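关于我们

先从名字说起吧，因为几乎每一位第一次来的家长，都会在门口那块牌子前面停一下，试着把它念出来，然后不太好意思地问我们：这个怎么读？Cunditetti，念成“昆迪泰蒂”就差不多了，重音放在哪里都行，我们自己人也念得不太一样。它没有什么深奥的含义。当年几位创办人凑在一起想名字，想了很多正经的、响亮的、带“未来”两个字的，都觉得不像我们要做的事。后来有人在纸上随手写了这么一串字母，说听着像是谁家的奶奶喊孩子回来吃饭，大家笑了一阵，就留下来了。

我们是一所开给普通人的钟表修理与手工学校。说“学校”其实有点大，更准确一点，是一栋两层的旧楼，楼下是工作间和一间小小的收件处，楼上是教室、图书角，还有一个永远有人在烧水的茶水间。来这里的人，有刚上初中的孩子，有下了班还穿着制服的地铁职工，也有退休以后忽然想弄明白家里那座老座钟为什么每到夜里就慢下来的老人家。我们教他们拆开一样东西，看清楚它是怎么走的，再把它装回去。听起来很简单，做起来要很久，所以我们的课也排得很慢。

我们是怎么开始的

最早的时候，我们并没有打算教任何人。那时候这栋楼是一家叫 Zornano 的小修理铺，给附近几条街的人修闹钟、座钟和上发条的玩具。铺子不大，柜台是从一家关了门的药房搬来的，抽屉上还留着药名的标签，拉开“甘草”，里面是表冠，拉开“陈皮”，里面是各种尺寸的发条。老顾客都知道这个，有时候还会开玩笑，说来抓一副药。

修着修着，就有人不走了。送件来的人站在柜台前面，看师傅把后盖打开，看摆轮来回地摆，一站就是大半个下午。有的人会问很多问题，有的人一句话也不说，只是看。后来师傅们干脆搬了几张凳子出来。再后来，凳子不够坐，有人提议周末把后面的库房腾出来，让愿意学的人带着自己的旧钟来，坐下来慢慢拆。那就是我们的第一堂课。没有课本，没有教案，学费是一壶茶和一点糕点，教的人紧张得把一枚螺丝弹到了窗帘后面，全班人蹲在地上一起找。

那枚螺丝没有找到。这件事到现在还会在新学员的第一堂课上讲起来，一来是让大家放松，二来也是想说明，丢一枚螺丝在这里不是什么了不得的事。我们有满满一柜子的备用螺丝，都是那以后慢慢攒起来的。

铺子的招牌换下来以后，我们舍不得扔，把它挂在了楼梯拐角。您上二楼的时候会经过它，漆掉了不少，“Zornano”的最后一个字母只剩下半圈，很多孩子会把它念成别的字。我们没有补漆，大概以后也不会补。

我们教些什么

现在的课程大致按照手上的功夫来分，并不按年龄。同一张工作台边上，常常坐着相差五十岁的两个人，用的是同一把镊子，犯的是同一种错误。我们觉得这样很好。年轻的眼睛好，年长的沉得住气，坐在一起久了，多少会互相匀一匀。

入门课从闹钟开始。闹钟零件大，脾气也好，掉在地上不至于心疼。学员先学怎么摆放工具，怎么把拆下来的零件按顺序放好，怎么给自己画一张谁都看得懂的草图。很多人急着想拆，对这一段颇有怨言，我们完全理解，可还是要请大家耐着性子画完。等到第三周，面对一桌子黄铜齿轮，想不起来哪一片在上哪一片在下的时候，那张歪歪扭扭的草图会变得非常可亲。

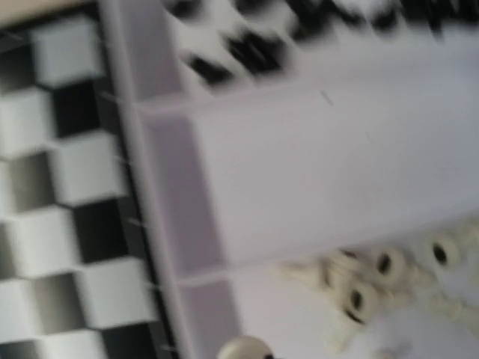 中级课讲座钟和挂钟，要讲到擒纵机构、打点机构，还要讲怎么清洗，怎么上油，上多少油。关于上油这件事，每位老师都有自己的一套说法，彼此也不大服气，学员们往往听完这一位再去问那一位，然后回来说，两位讲的不一样啊。是不一样的。我们不强求统一，只要求老师们说清楚自己为什么这样做，学员听了以后，在练习机芯上两种都试一试，自己去看结果。

再往上就是腕表课。这门课每期只收很少的人，因为能用的显微镜就那么几台，而且老师需要坐在您旁边，坐很久。许多学员上到这里会忽然觉得自己的手很笨，这几乎是人人都要过的一关。我们没有什么特别的办法，无非是停下来喝口水，看看窗外的树，回来再试。有位学员为了装好一根游丝，前后花了一个冬天，装好那天她没有声张，只是把表贴在耳边听了很久，隔壁桌的人也都不说话，陪着她听。

除了钟表，我们还有几门旁支的小课：木壳修补、玻璃罩的清洁与更换、旧表盘的描字，以及一门特别受欢迎的八音盒课。八音盒课原本只打算开一个学期，结果报名的人一直没有断过，每到傍晚楼里就叮叮咚咚的，有时候几只盒子同时响，调子各走各的，茶水间里的人听久了，居然也能跟着哼。

给孩子们的课

孩子们的课安排在周末上午，我们把它叫作“慢班”。起这个名字的时候有过争论，担心家长看了会误会，以为是给学得慢的孩子开的。后来我们还是留下了这个名字，在报名表上加了一句解释：慢班的意思是，我们会慢慢来。

慢班没有考试，也不发等级证书。孩子们会得到一本空白的本子，封面自己画，里面记每次拆了什么、看见了什么、有什么没弄懂。本子由孩子自己保管，老师只在受到邀请的时候才翻开来看。有些本子写得工工整整，有些从头到尾都是齿轮长了脚在赛跑，我们都很喜欢。学期末的时候，愿意的孩子可以把本子放在走廊的长桌上，让来接他们的家里人看一看，不愿意的就放在书包里带回家。

常有家长问，学这个有什么用呢？这个问题很公道，我们也认真想过。手会稳一点，这是看得出来的。遇到坏了的东西，会先想着打开看看，而不是马上换一个新的，这一点不少家长也写信告诉过我们，信里有时候还附带一句抱怨，说家里的电饭锅、遥控器和门铃最近都不大安全。在这里也请各位家长放心，凡是要插电的东西，我们一律不教拆，也反复嘱咐孩子们不要自己动手。除此以外的用处，我们不敢多讲，得留给孩子们以后自己去发现。

我们的地方

这栋楼有年头了，冬天窗户漏风，夏天二楼热得早。我们陆陆续续地修过几回，重铺了工作间的地面，换了浅颜色的，这样掉了零件比较好找。灯也换过，原来的灯管照久了眼睛发酸，现在每个座位都有一盏可以拉近推远的小灯，是跟 Lindqvist 灯具铺订的。他们的师傅来装灯那天，对我们的一座落地钟很感兴趣，装完灯又留下来看了好一阵，后来成了中级课的学员。

图书角现在有 500 多本书和旧手册，大多是捐来的。其中有一批年代很久的零件目录，纸已经发脆，需要戴着棉手套翻。目录以外，也混进来一些跟钟表毫无关系的书，有菜谱，有武侠小说，还有一整套讲养鸽子的杂志。我们整理过一次，本来打算把这些不相干的拿走，结果发现菜谱和武侠小说的借阅记录比谁都长，也就罢了。

院子里有一棵柿子树，是修理铺时代就有的。结果的年份，我们会请大家随便摘，够不着的留给鸟。树下那张石桌是午休时候最抢手的位置，下棋的、吃便当的、趴着打盹的，都在那里。天气好的时候老师也会把课搬出来讲一段，当然只讲不需要拿小零件的部分。

修理服务

铺子的老本行我们没有丢。楼下的收件处照常收座钟、挂钟、闹钟和机械腕表，由老师们亲自修，学员在征得物主同意以后可以旁观。收件的时候我们会给您一张单子，写明东西的状况和大概的费用，您看过觉得合适再留下。如果修理的花费会超过东西本身的价钱，我们会直接跟您讲。不过这些年下来，听完这句话还是决定要修的人，比转身拿走的要多得多。一只不值什么钱的闹钟，可能叫醒过一家三代人，这个账不大好算，我们也就不多劝了。

至今为止，登记簿上记到了第 1123 件。登记簿还是手写的，用的是修理铺留下来的那种横格大本子。我们也想过换成电脑，试了一阵，发现大家还是习惯去翻本子，因为本子的空白处有很多旁人看不懂的小记号，比如这座钟走得好但是怕潮，那座钟的主人耳朵不好，打电话要多响几声。

等待的时间通常比较长，这一点要请您多包涵。尤其是十二月，临近年底，大家收拾屋子，翻出来的老钟特别多，收件处的架子会一直堆到窗台上。如果您想赶在过年前取，最好早一点送来。急件我们原则上不收，急着修的钟往往修不好。

我们的朋友

学校能够办到今天，靠的是很多人零零碎碎的帮忙。河对岸的 Vundstead 木工坊多年来一直把做家具剩下的边角料留给我们，修补木壳的课有一大半用的是他们的料子。作为回报，他们车间里那面大挂钟由我们负责照看，每个季度派人去校一次，去的人总能带回来一袋刨花，铺在院子的花盆里。

毕业的学员也常常回来。有的在自己家里支起了一张小桌子，帮邻居修修东西；有的换了城市，寄明信片来，说在那边的旧货市场上淘到了什么好机芯；还有几位回来做了老师，站在讲台上比当年做学生的时候还紧张。我们没有正式的校友会，但是每年春天会有一次聚会，大家各带一样修好的东西和一样没修好的东西。修好的摆出来给人看，没修好的放在中间，谁有主意谁就坐过去。往往是没修好的那一堆前面围的人最多。

学费与助学

入门课每期学费 400 元，含工具借用和练习机芯，不含茶点，茶点是大家轮流带的。中级课和腕表课的费用因期次而不同，可以到收件处索取当期的单子，或者写信来问。每一期我们都会留出 2 个免费名额，给手头暂时不宽裕的朋友，不需要开任何证明，只要在报名的时候说一声，或者写在纸条上交给收件处就可以，我们不会多问，也不会跟同班的人提起。

完全没有基础的朋友不用担心，连螺丝刀都没有握过也没有关系。左撇子也很欢迎，我们备有左手用的工具，数量不多，请报名时注明。视力不太好的朋友，可以提前来试一试放大镜和座位上的灯，合适了再决定。

来看看我们

比起在网页上读这么长的一篇介绍（感谢您读到这里！），我们更希望您能过来坐坐。工作间平日下午开放参观，不用预约，推门进来就是，门有一点重，要用力。如果看见大家都低着头不理人，请不要见怪，多半是谁手上正夹着一个很小的零件，等放下了就会来招呼您。茶水间的杯子可以随便用，用完冲一冲，倒扣在架子上。

家里有停了很久的钟，也可以抱来给我们看看。带着摆锤的座钟，请在路上把摆锤取下来单独包好，钥匙也别忘了带。要是找不到钥匙，照样可以来，我们有一大串旧钥匙，可以一把一把地试过去。

本页更新于2026年4月20日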